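Tusero Twin – two-arm table cell for home and shared workshops

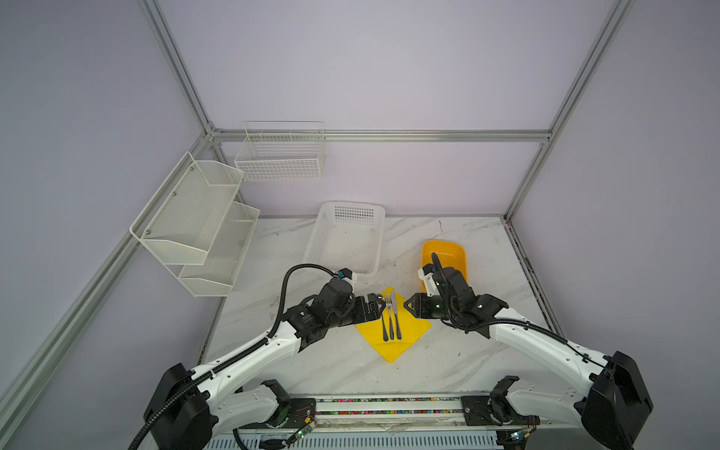 The Tusero Twin with a fork and a knife on a yellow napkin between the grippers.

Shares 164 | Comments 5

The Tusero Twin is a kit for people who want to build a two-arm table cell by themselves, at home or in a workshop they share with others. It was developed by Soledad Cisternas and Kenza Helmy in the Leiva workshop, where the first one still stands. You receive the frame, the wall panels, the rail, the two arms and all the wiring. The computer is not included, and most customers already have one that is good enough.

The build

The frame is made of aluminum extrusion and goes together with the hex key from the box. Please leave the screws of the rear crossbar a little loose until the side walls are in their place. If you tighten everything at the beginning, the last panel will not go in, and you will have to open one corner again.

The walls are a pale lavender. We tried white walls first, but the arms have white covers and the wrist cameras had difficulty finding the edge of the arm. With lavender this problem became much smaller. Other colors can be ordered from Derkix, who cut the panels for us, but we have not tested them.

Both arms are mounted on one linear rail at the front side of the table. The wires lie in the slot of the rail, and we recommend to put them in before you mount the arms. It is possible to do it afterwards, only it takes a whole evening. Each arm base has a fan near it. Do not remove the fans to make the cell quieter, even if your neighbors in the workshop ask for it.

The cable sheath of each arm must have a free loop over the wrist. When the loop is too short, the wrist pulls against it and the gripper arrives a little beside the point where you sent it. Move the arm slowly by hand through its full reach before you fix the last clip.

The table

The tabletop is white with a marble pattern. It cleans well in the middle, but dirt likes to collect where the top meets the frame, so a strip of tape there is a good idea during the build.

For the first exercises we use objects from the kitchen. Cutlery is harder than it looks – a fork is thin, it shines, and it lies very flat. A paper napkin under it gives the fingers some help. A plastic basket and a tray are enough for sorting, and wire baskets can be hung on the walls so that the table stays free.

What you get

Frame and wall panels
Marble-pattern tabletop
Linear rail with wiring
2 arms with grippers and wrist cameras
2 fans with mounting plates
Circuit boards for the rail
Printed building guide

Kitchen objects and baskets are not part of the kit.

Order number: 2784
Delivery: the next kits leave the workshop in July.

Spare fingers for the grippers can be ordered separately. If your workshop has an older frame from us, write to Kenza before ordering, because the holes of the rail are in a different position and you will need the adapter plates.

Page updated 23/06/2022

Related items

Talico gripper fingers, set of 2
Adapter plates for older frames
Cable sheath with clips
Derkix wall panels, other colors
Wrist camera holder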